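Folding tees on the kitchen counter, they never come out square

Posted in Laundry & Closets, 9 May 2024
ivlowgirl

Ok so no room for a table, I fold everything on the kitchen counter. Jersey tees mostly, thin ones. Sides in, fold up from the hem, and by the last fold one corner is poking out and the stack leans over. Drawer is only 11 inches deep so sloppy folds dont fit. Is it the counter?? Too slick maybe. Do I need one of those folding boards? Saw one by Kushnir, is it worth it or just more junk to store.

3 replies

favley_mom
We have the Kushnir board. Fine for dress shirts. For tees, meh. It lives behind the dryer now.

Ida
Skip the board. It's not the counter either, stone's fine, cooler and smoother than a bed and a bed is worse bc everything sinks.

Your problem is probably the hem. Thin jersey twists in the wash so the side seam isn't on the side anymore, and if you line up to the seam you get a crooked fold every time. Ignore the seam. Lay it face down, shake first, smooth from the middle out with your forearm.

Then hold the end you're folding by a small pinch, not a fistfull. Big grab = bunched end = wrinkles running all the way across.

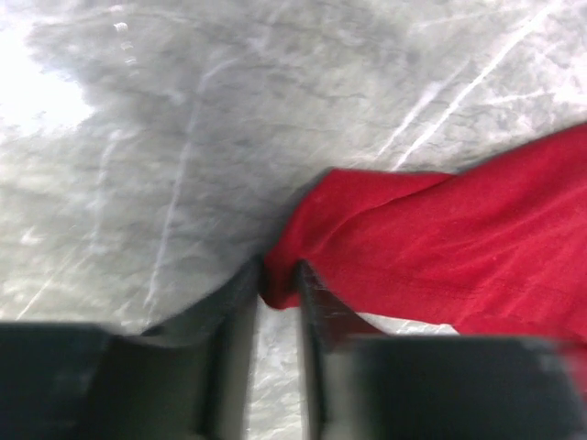
Same goes for napkins and dish towels btw, red ones, white ones, whatever. If a flap flips over on itself dont tug at it, open that part back up and lay it down again. Tugging just puts in a diagonal crease and you're chasing it forever.

I did over 400 tees for a school sale last July and after the first 12 you stop thinking about it. 2 folds up from the hem, not 3. Should fit your drawer.

tubsock
just roll them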